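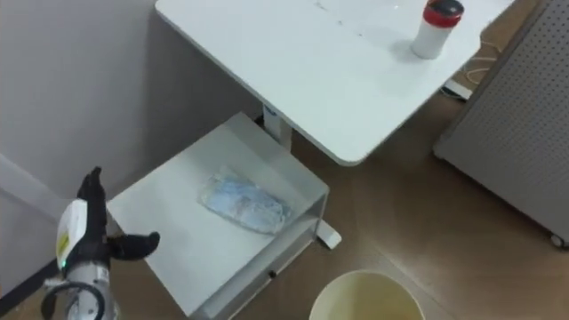

How to Set Up a Room Air Purifier (Without Believing the Box)

I have owned three air purifiers and been let down by all of them at some point, usually because I had done what the leaflet said. The machines themselves are simple. A fan pulls air through a filter, the filter catches some of what was floating in it, and the air comes back out. Everything else on the box is there to make one fan in a case look different from another fan in a case.

So this is a guide for people who already have one, or are about to get one, and would like it to do something. If you were hoping to be told that a purifier will fix your sleep or your mood, you'll find plenty of other pages happy to say so.

Before you buy or plug in anything

Work out what you want out of the air. Dust, pollen, pet dander and smoke particles are what these machines handle well. Cooking smells and paint fumes are harder, and need a decent amount of carbon in the filter. A stuffy room full of people needs fresh air from outside, and no purifier makes any of that. Damp is a separate problem again. If the wall behind your bookcase is growing mold, a purifier will catch a few spores while the wall goes on making more.

Try the free things first for a week. Vacuum with the windows open if the air outside is good. Wash the bedding. Run the kitchen hood while you cook and leave it on for 20 minutes after you finish. I put this off for a long time since buying something felt more like progress, and I was annoyed at how much it helped.

Reading the numbers

Look for the clean air delivery rate, usually printed as CADR. In the US it is given in cubic feet per minute, often with separate figures for smoke, dust and pollen. Use the smoke figure, as those particles are the smallest of the three. A common rule is that it should be at least two-thirds of your floor area in square feet, assuming a ceiling of ordinary height. If your ceilings are high, go bigger.

Then ignore the "covers rooms up to" line. That claim can be based on as little as one air change an hour, and the small print will tell you so if you can find it. My old Kallio claimed to cover most of an apartment. Its smoke rating was 78, and that is enough for a small bedroom with the door shut.

Remember too that the rating is normally taken at top speed. Very few people live with the fan at top speed. If you know you'll run it on medium, buy a machine that looks too large on paper.

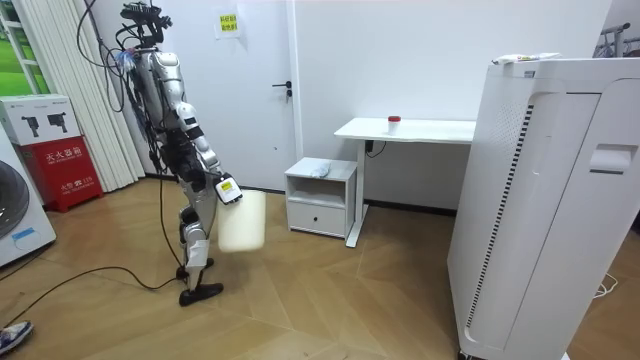

Next, look up the price of the replacement filter before you look at the price of the machine. The Rukby I bought on sale was a bargain for exactly nine months, and then the little light came on and I learned what a new cartridge cost. Some makers change the shape of the filter with every model, and when the model goes away the filter soon follows. Search for the part number. If only one store carries it, think hard.

Features I would pay nothing for: ionizers, "plasma" modes, UV lamps, fragrance trays and any app that wants to know where I live. Ionizers can produce ozone, and ozone is a lung irritant, so if your machine has one, find the button and turn it off. A UV lamp could do something in theory, but air goes past it so fast in a home unit that I'd want to see test results before giving it credit. I have not been shown any.

Where to put it

1. Find out where the air goes in and where it comes out. On some machines the intake is the front panel, on others it's the back or all the way around. Hold a strip of tissue near each side with the fan on high. The tissue gets pulled toward the intake and pushed away from the outlet.

2. Leave clear space on the intake side. A foot is a fair minimum and more is better. The manual for my Jarano showed it tucked beside a sofa in the pretty photo on the cover, then told me on an inside page never to put it there.

3. Put it in the room where you spend the most hours. For most people that means the bedroom. A hallway is a popular spot and a poor one, as the machine ends up cleaning a little of everybody's air and not much of anyone's.

4. Close the door and the windows while it's running. If you'd like the window open, open it and switch the machine off.

5. Keep the outlet from blowing straight at your face or at a shelf you never dust. It will lift whatever is sitting there.

6. Run the cord along the wall to its own outlet. Most manuals say to avoid extension cords, and this is one place where I do as I'm told.

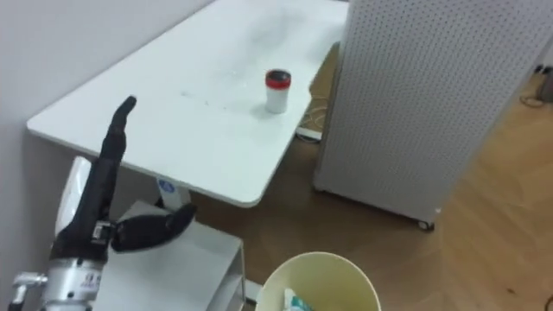
Check under the filter cover before you switch on for the first time. A great many new filters come sealed in a plastic bag inside the machine, and the machine will run perfectly happily with the bag still on. It hums and lights up, and it cleans nothing. I ran one that way for most of June and told people I could feel the difference. I think of that whenever I read a five-star review.

While you're in there, look at which way the filter faces. There's normally an arrow or a pull tab. Tab toward you is the usual arrangement, but check the manual, as a few go the other way.

Running it

Start on high for an hour with the door shut, then drop to the fastest speed you can stand. That speed will be different at night. Leave it there. Short bursts do very little, as dust and dander come back as soon as you walk across the rug.

Auto mode deserves some suspicion. It depends on a small sensor, and cheap sensors tend to see big particles and miss the fine ones. They also get dirty. If your light has been a calm blue for weeks, test it. Shake out a blanket a few feet away and see if the fan speeds up. If it doesn't, clean the sensor (the manual will say where it's hiding) and try again. If it still sits there looking calm, go back to manual speeds and forget the light exists.

Sleep mode on many units is so slow that you may as well be asleep next to a lamp. Compare it with the lowest normal speed. If you can barely hear the difference, use the normal one.

Cleaning and filters

Vacuum the outside grille and the coarse pre-filter every few weeks, or more often with a shedding dog. Pre-filters made of mesh can often be rinsed. Let them dry completely before they go back in. Don't wash a HEPA filter unless the maker says in plain words that you can, and don't beat it against the porch rail either, however good it feels.

The filter light is usually just a timer. It counts hours and has no idea if you live beside a gravel road or in a spotless studio. Take the filter out and look at it. If it's dark gray and the airflow feels weak, change it early. If it looks fine and the air is still moving well, you can reasonably wait a bit, except with carbon, which can be used up without looking any different. Your nose is the test there.

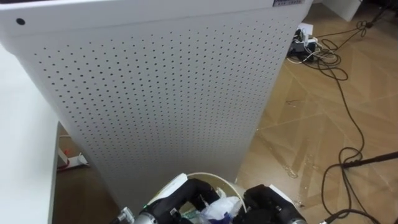
Tall purifier with a perforated front panel, near a white desk.

On off-brand filters: I have used two kinds. One fit tightly and seemed fine. The other, sold as a match for my Prolodard, was a little narrow, and there was a gap down one side wide enough for a pencil. Air takes the easy way through, so a good filter with a gap is a poor filter. Check the seal all the way around with your finger before you close the cover, and send it back if it wobbles.

How to tell if it's working

Your impression isn't worth much here, and I include mine. People feel better in a room with something humming in it. A separate particle meter will tell you more, even a cheap one, provided you use it to compare and don't fuss over the exact reading. Put it on the far side of the room from the purifier, well away from the outlet. Note the reading with the machine off. Shut the door, run the machine on high, and look again in an hour. Do it on a couple of different days, as outdoor air changes and can make any machine look brilliant or useless.

If the number hardly moves, go through these in order: the bag, the filter seal, the blocked intake, the open window, the room that's too big. In my house it has been every one of those except the window.

If you've been through the list and it still does nothing, return it while you can. Keep the box until the return date has passed – the stores are a lot less friendly without it.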